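3.2 Session length and the return to play

The second part of our study looks at how players of casual slot and arcade games decide to stop. We collected diaries from 578 adults in Ustville and Rullow, all of whom had played at least one free or paid title during March. Each player wrote down when a session began, when it ended and what they did next. Following Montecinos and Yousafzai, we call a session short if it lasts less than 15 minutes. Most short sessions were played at home, in the gaps between household tasks (Figure 1).

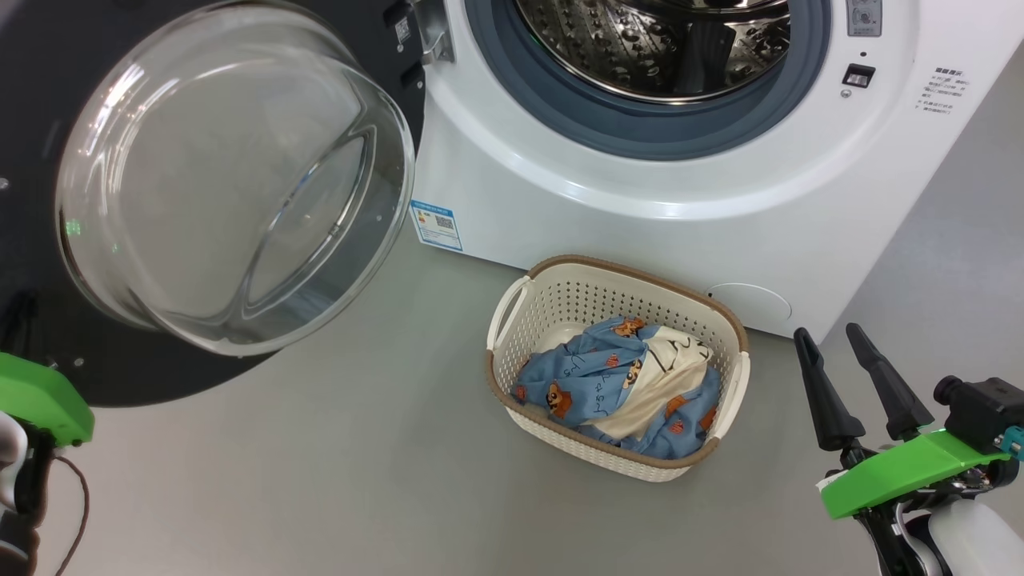 Figure 1. A front-loading washing machine with the door open.

The short sessions were not always cheap. Players who used real money made their largest stake in the last 5 minutes more often than in the first 5, and this was so in both towns. In the free games we saw the same form, but weaker. We think that the knowledge of a near end makes the player less careful - the diaries give some support to this, although only a few persons wrote it directly.

A different result was found for the players who set a limit before they began. Nearly 20 of them passed their own limit once and then did not set it again in the diary period. Domínguez reports a similar behaviour 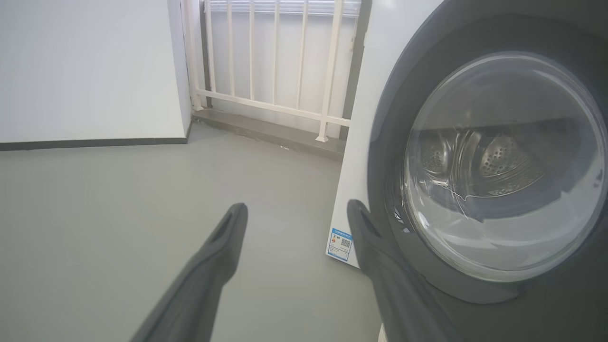
in the Liria sample, where the limit was set by the operator and could be changed only on the next day. In our data the limit could be changed at any moment, so the two groups cannot be compared directly. We return to this question in Section 4, where the free and the paid games are treated separately and the age of the player is added to the model.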